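To: bimanual-data list
Subject: Re: [bimanual-data] Sim episodes for the shelf task, proposed split

On the Skernham side, someone wrote:

> We now have 2000 generated episodes for the shelf task and would like to
> freeze the set before the end of April. All of them pass the success
> check. The plan is to train on these first, then add the 160 teleoperated
> episodes from Bekumholm at a low weight. We don't expect to need more
> real data. Coverage looks good on every axis we randomize.

I'd hold off on freezing.

"Every axis we randomize" is doing a lot of work in that last sentence. I went through the config last night and the axes are object pose, arm start pose and a small jitter on the top camera. Shelf color is fixed. Table color is fixed. The light is fixed. So coverage looks good on the things we chose to vary, and I could have told you that without running anything.

I also read the generator code. The 2000 episodes are grown out of 110 seed demonstrations by cutting them into segments and moving the segments around. That's a fine trick and I've used it. But when we tell Norkovum the set is 2000 episodes, they will hear 2000 separate attempts at the task, and what we have is 110 people-driven attempts plus a lot of geometry. Can the readme please say so in the first paragraph?

My bigger worry is the top view.
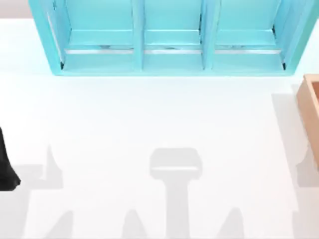 Top view, shelf task, simulator render.

Look at the shadows on the table. There's far more of the arms in the shadows than in the view itself, where all you get is a bit of black gripper at the left. They fall on a perfectly plain white surface under a light that never moves. If I were a lazy network I'd learn to read the arm position straight off those shadows, and I'd do very well on the validation split, which has the same light. Then somebody puts the policy on the Bekumholm bench, with its two windows and a desk lamp, and we spend a month blaming the controller.

Maybe I'm wrong. I would like to be shown that I'm wrong before we freeze, and it's cheap to check. Render a held-out set with shadows off, and another with the light moved. Run the current checkpoint on both, no retraining. If success stays where it is, I'll drop the subject and you can quote this mail back at me.

About the success check: it looks at the final state only. An episode where the gripper shoves the object along the ledge and it happens to end up in the right compartment passes. I watched 4 like that before I stopped looking. The Wynne set had the same problem, and that policy learned to shove. Their filter on contact force would catch most of it and I can port it this week if someone tells me which branch is current.

As for not needing more real data, I don't see how anyone can know that yet. The real episodes were all collected by one operator on one bench, with the box kept on the same side every time. I'd rather have another afternoon of teleop with things moved around than twice as many generated episodes. Keep the bench booking for now.

I'm fine with the file format and the naming, and the action scaling fix looks right to me.

One more thing, for whoever owns the export script: the timestamps on the left arm are still one step behind the right. I reported it on the old tracker and I think it got lost in the move.

--
bimanual-data mailing list
To unsubscribe, send a blank message with "unsubscribe" in the subject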